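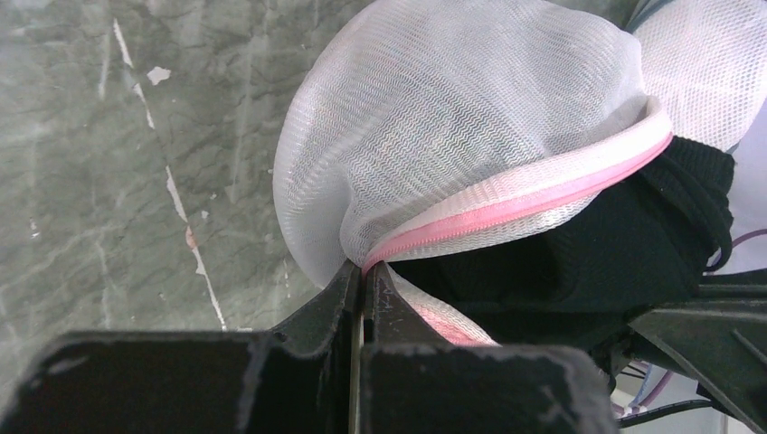
Ritari Two-Finger Gripper Kit for School and Club Arms

Price: 145 per kit. Replacement fingers sold in pairs, 36.

The maker's leaflet calls this a gripper "ready for any household task". We stock it, and we wouldn't go that far. It is a plain parallel gripper with two black tapered fingers and a bracket, and most of what a team gets out of it depends on the hours they put in.

The Zasdale robotics club has been using one for its entry in the Leton laundry challenge, where an arm has to handle mesh wash bags and clothes without a person stepping in. Netting is a fair test. The narrow tips can pinch a fold of it, which wide padded fingers tend to slide over. Whether they can then work a zip is another matter. In July the club logged 70 tries at the zip and counted 52 as good. Cletus Zamora, who runs the Tuesday class, marks harder than his students do and would have given them fewer. We'd go with his marking.

What you get
Two fingers, mounting bracket, screws, one hex key, printed guide.

What you don't get
An arm, a camera, a power supply, or any software worth the name. The sample program opens and closes the fingers. Your students will have to write the rest.

Before you buy
The fingers scuff. This makes no difference to the grip, but don't expect them to look new by the end of term.
The bracket fits the Tambunan arm. The leaflet says it fits "most others" and doesn't name them, so measure your bolt holes first.
Cables need tying back by hand. There are no clips in the box, and we have asked for them twice.
Thin knits are hard going. If your project is all socks and T-shirts, borrow a kit from another club before spending the money.

Returns are accepted if the bracket hasn't been drilled. Clubs entering the Leton challenge should check the size rules for fingers, which changed this year.

14 shares
3 comments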